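Print | E-mail

3.2 Carpet and equipment noise in small offices

Complaints about noise in shared offices are usually put down to talking, but the tenants at the Narden building named background hum more often. Evelien Verstraete sent a short survey to 71 tenants in April and asked them to rate five sources of noise.

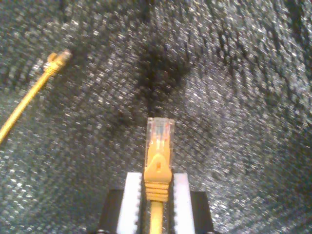
Floor covering made less difference than we expected. Tenants on carpet and tenants on bare floors gave similar scores for hum – the gap was within the error of the survey.

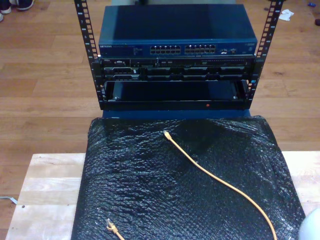
Distance mattered more. Scores fell once a desk was five meters or more from the nearest fan, with or without a door between them. 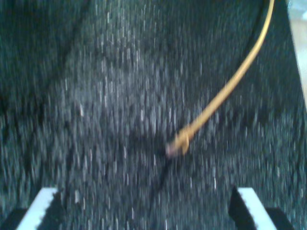 Room size had a weak effect, and only on the upper floor. 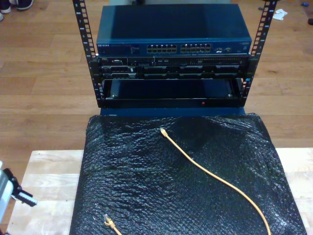

Figure 4. Surfaces and rack-mounted equipment.

Ratings from the Olatunji annex were left out, as its air handling was being replaced.

Related items
Kravchuk, A. – Hum and reading speed
Door seals in the Edard offices

Last updated: 2023-09-30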